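Ticket 82 - Breakroom arm, snack drawer restock stalling
Site: Norholm, 2nd shift kitchen
Opened by: Leonie Quinlan
Assigned: Ashton Kerslake

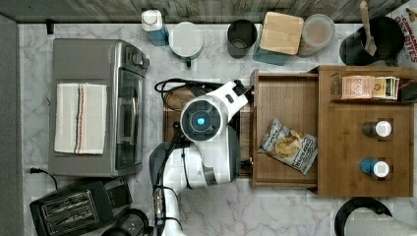 Problem
Arm stops near the open drawer, chips side, and waits for a confirm. 12 stalls since the June update. Somebody has to walk over from packing and hit OK each time. Mpho's crew used to do the restock by hand in 19 min, now it's split up all over the shift and they like it less.

Log
2:10 pm - LQ: stalled again, blue light on. No error on the tablet. Hit confirm, it went on.
2:25 pm - AK: is the drawer all the way out when it stops? And is anyone moving stuff on the counter between runs
2:40 pm - LQ: drawer open yes. Counter, yes of course, people make toast. Its a kitchen.
3:05 pm - AK: ok. Update turned on "ask before reach" for shared spaces. Turning it off for the drawer only, leaving it on for the toaster end.
3:30 pm - Mpho Lekota: pls also change who gets the alert. Goes to whoever is closest, so always my people. We lose the break, not the arm.
3:45 pm - AK: fair. Alerts now go to the floor lead (Manaia Pryor) first. Manaia ok with this?
4:15 pm - Manaia: fine for 2 weeks then we talk. Want restock back on the job sheet as actual time, not "in between"

Status
Drawer setting changed, not tested on night shift yet. Job sheet question sent to Ashton Ruawai. Leave open.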